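Review: the Gimisel home chore simulator
November
By the Esteban house blog

I have wanted a machine to pick up after my family for as long as I've had a family, so when Joteck put its Gimisel simulator on sale for $70 I bought it the same evening, with a cup of tea and very high hopes! You get a furnished living room, a robot arm and a list of chores, and you teach the arm to tidy (on a screen, mind you, so my real living room looks the same as ever). 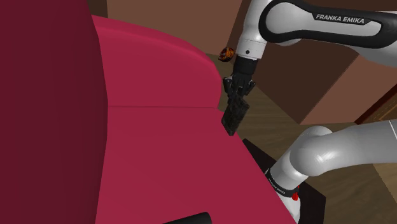 Gimisel living room, with a dark slab in the gripper beside the sofa.

Setup took me two evenings, mostly because the download is big and my laptop is old. After that I was hooked. I gave it the clutter chore again and again, and I'd call the results promising but slow, a bit like my kids.
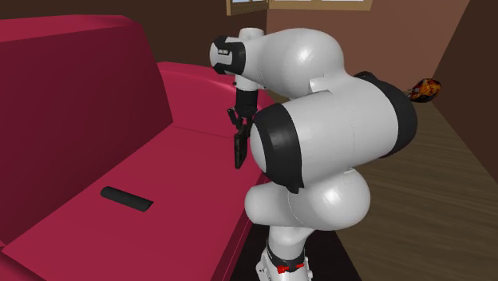 Price aside, what I wanted to know was whether I'd trust a machine like this with a Saturday's worth of mess. Small things are where I'd start worrying. A dark, remote-sized bar lying at a slant across a red seat cushion, with the open fingers still up in the air over the sofa, is the kind of job I do without looking, and here every inch of the reach has to be worked out. I'd still rather find that out in Gimisel than on my own couch. The rival Skosemero kit has more rooms but I found its menus a chore in themselves.

Would I buy it again? Yes, gladly, and I'm keeping my laundry basket.

Contact | Copyright Esteban | Back to top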